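Ashworth Floor Loom – Owner's Manual
Section 4: Placing the loom, first warp, and cleaning

This section assumes you have finished Section 3 and that the frame is standing on its own with all the side bolts in. If the castle still rocks when you push it with one hand, go back and tighten the lower crossbar before you do anything else.

4.1 Choosing a place for the loom

The loom is 1,340 mm wide with the beam handles on. Leave 900 mm clear at the front for the bench and your knees, and enough room at the back to walk in sideways. You will be behind the loom more often than you expect during the first few warps.

A wood floor or a thin, firm rug is best. Thick carpet lets the feet sink unevenly and the treadles will touch the floor on one side before the other. If you only have carpet, put a board under each pair of feet.

Keep the loom away from radiators, heating vents and windows that get full afternoon sun. The beams are solid maple and will move a little with the seasons. In a dry winter you may need to snug up the bolts again.

CAUTION: Do not lift the loom by the breast beam or the beater. Two people should lift it by the lower side rails.

4.2 Leveling

You need a spirit level and the bag of felt shims marked 441.

1. Set the level on the back beam. Note which side is low.
2. Loosen the foot bolt on the low side by one turn.
3. Slide a shim under the foot and tighten the bolt by hand.
4. Check the back beam again, then the breast beam.
5. Push down on each corner in turn. There should be no rocking.
6. Tighten all the foot bolts with the long hex key.

Do not stack more than three shims under one foot. If three are not enough, the floor is too far out for felt and you should use a board.

4.3 Hanging the beater

The beater hangs from the two swing arms at the top of the castle. It is heavier than it looks, so have the pins within reach before you pick it up.

1. Place the pins and their washers on the castle shelf.
2. Lift the beater with both hands and rest it on the breast beam.
3. Raise the left arm to its bracket and push the pin through from the outside.
4. Do the same on the right.
5. Add the washers and the clips.
6. Swing the beater forward until it meets the breast beam padding. Both ends should touch together.

If one end touches first, move the pin on that side to the next hole in the bracket. The holes are close together and one step is nearly always enough.

Note: The clips supplied with looms shipped before June are a straight pattern. They hold well, but the curved ones are easier on the fingers. Inivico will send a pair on request.

4.4 Tying on a first warp

For a first warp we suggest a plain cotton in a medium weight, wound to a length of two or three yards. Wool is pleasant to weave with but it stretches, and it is hard to judge tension on an unfamiliar loom with a yarn that gives. Save linen for later.

1. Wind the warp on a board or mill and tie the cross in four places.
2. Put the lease sticks through the cross and tie the ends of the sticks together.
3. Hang the lease sticks behind the shafts with the two long cords.
4. Spread the warp in the raddle, working from the center outward.
5. Attach the warp to the back apron rod.
6. Wind on slowly, laying a sheet of heavy paper between the layers. Stop every turn and pull each section of the warp firmly from the front.
7. When the front end of the warp hangs just past the breast beam, set the back brake.
8. Thread the heddles, sley the reed, and tie on to the front rod in small groups.

Pull on all of the groups with the flat of your hand after tying. They should feel the same across the full width. Retie the soft ones. It is normal to go across twice.

CAUTION: Always set the brake before you let go of the crank. A wound beam under tension can spin the crank handle back hard enough to bruise a hand.

4.5 Setting the brake

The brake is a steel cable wrapped around a drum on the warp beam. A spring holds the cable tight, and the brake treadle on the right slackens it. It should hold the warp still under hard beating and release with light pressure of the foot.

1. With no tension on the warp, press the brake treadle. The beam should turn freely by hand.
2. Release the treadle. The beam should stop at once.
3. If it slips, move the spring hook one link up the chain.
4. If the treadle is stiff, move it one link down.
5. Turn the beam a full turn and test again.

Never oil the drum or the cable. If oil gets on either, wipe it with a dry cloth and then with a cloth dampened with rubbing alcohol. Let it dry before weaving.

4.6 Lint and loose fiber 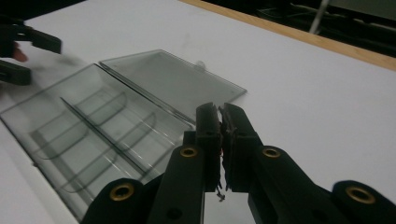 Cotton and wool both shed as they pass through the reed and heddles, and the lint settles wherever it can find a corner. On this loom the main places are the brake drum, the lower ends of the heddles, the treadle pivots and the underside of the shuttle race. Run a dry brush over these after each project, or after 40 hours of weaving if you are working on something long. Look closely at edges and at any place where two faces come near to each other. The frayed bits clinging to the lower inner edges of the black pads in the picture are small, with a tiny wisp hanging below the gap, and you should be looking for pieces of that size. Pull them off with tweezers and finish with the brush. Don't use compressed air, as it drives fiber further into the pivots and puts a good deal of it into the room.

Once or twice a year, clean more thoroughly:

1. Take off the warp and slide the heddles to one side.
2. Vacuum the floor of the loom and the treadles with a soft brush head.
3. Wipe the heddles with a dry cotton cloth, a few at a time.
4. Remove the reed and brush between the dents from both faces.
5. Unhook the brake cable and wipe the drum.
6. Put a drop of the supplied oil on each treadle pivot and wipe off the extra.
7. Hook the cable back on and repeat the test in 4.5.

If the reed has rust spots, rub them with fine steel wool along the length of the dents and wipe with a dry cloth. Weave a few inches of scrap yarn before you put on a warp you care about. Rust marks do not wash out of white cotton.

4.7 Common problems in the first week

The shed is uneven. Check that all the shafts hang at the same height when the treadles are at rest. The cords stretch a little when new and most looms need one adjustment after the first project. Use the knots shown in Section 3 – they can be let out without untying.

A treadle drags on the floor. Shorten the cord on that treadle by one bead. If several drag, check the level first.

One edge of the cloth is loose. This is usually a winding fault. You can slip a strip of card under the loose threads on the back beam and carry on. It will not cure the fault, but it will get you to the end of the warp.

The loom walks forward when you beat. Put a strip of rubber matting under the front feet. Heavier beaters may need it at the back as well.

The loom squeaks. Tighten the bolts first. If the noise continues, rub a candle along the wood where the swing arms meet the castle. Do not use spray oil on wood.

4.8 Spare parts and help

Shims, clips, cables and apron cords are kept in stock at the Clinddale workshop. Heddles are sold in bundles, and the long type also fits the older Fastov loom. Give the part number from the bag label if you still have it, or measure the piece and send us the length.

Questions about setting up should go to Lucero Quispe at the workshop. Mornings are the best time to call. Have the loom in front of you if you can, with the back brake set and a flashlight nearby.

Section 5 covers weaving widths, tie-ups and changing the number of shafts.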